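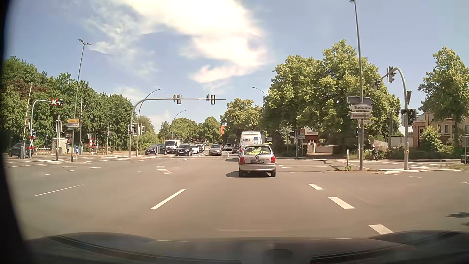

Big junction, hatchback ahead and a white van in front of it

Hurnska commuters – packing lunch for the car, what actually keeps?
Started by tmthitima, June 27, 2019

tmthitima
So my new job is 16 miles out and most days I end up eating in the car before the late shift. Sandwiches go soggy, salads are a mess, and I'm sick of granola bars. Cooler bag is a cheap Wuvo one, two ice packs. What do you all pack? No microwave at the other end. No fish please, my carpool would kill me.
– Thitima

kh_choo
Rice balls. Make them the night before, wrap tight in plastic, don't put them right up against the ice pack or the rice goes hard. Tuna mayo is the classic but ok, no fish. Kimchi squeezed out really dry, or scrambled egg with a little soy.

lamlam88
Don't make rice the night before and leave it out!! Cool it fast and get it in the fridge. My cousin got so sick off a rice salad last December, missed a whole week of work.

kh_choo
Didn't say leave it out. Fridge, obviously. Been doing it for years

lamlam88
You said "the night before" and nothing about a fridge, people read these threads. Anyway cold fridge rice is like eating gravel, thats my other problem with it.

kh_choo
Short grain. You're using the wrong rice.
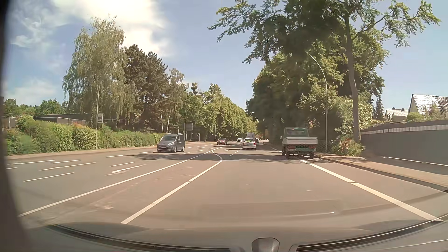

Does bread hold up better if you toast it first?
Toasted slices stay firm longer, as long as you let them cool all the way before the filling goes on.

subin_t
^ this plus butter right to the edges. Tomato goes in its own little tub, add it when you eat. I do this with turkey and it's fine five hours later. Cucumber same deal. Pickles I just skip

jaein.song
Wraps > sandwiches for a car. One hand, nothing falls out. I do chicken, shredded carrot, hummus instead of mayo. Roll in foil and peel down as you go. Parked, please.

subin_t
Wraps split at the bottom every single time. Shirt ruined. Never again.

jaein.song
Warm the tortilla first, 10 sec in a dry pan. Cold ones crack. And fold the bottom up before you roll, not after

subin_t
ok will try it once more. if it splits I'm sending you the dry cleaning bill

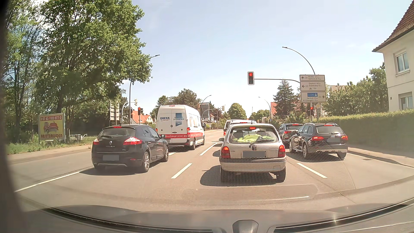
Silver Opel up front, black Megane over on the left

lamlam88
Nobody said soup yet? Brorna thermos, fill it with boiling water for ten minutes, dump it, then hot soup. Still hot at dinner. Lentil is best, noodle gets mushy.

kh_choo
Soup in a car. You worry about my rice and you're drinking soup in a car.

lamlam88
It has a CUP. and I'm parked

tmthitima
Ha ok, lots to try. Did the toast thing with turkey last night, much better, tomato in a jar. Got the wraps planned next. Jae-in how much hummus, mine always squishes out the sides

jaein.song
Less than you think. Thin layer, stop an inch from the edge. Carrot on top so it soaks up whatevers extra

subin_t
Also freeze grapes. They keep everthing else cold and then you eat them

tmthitima
Frozen grapes! Putting a bag in tonight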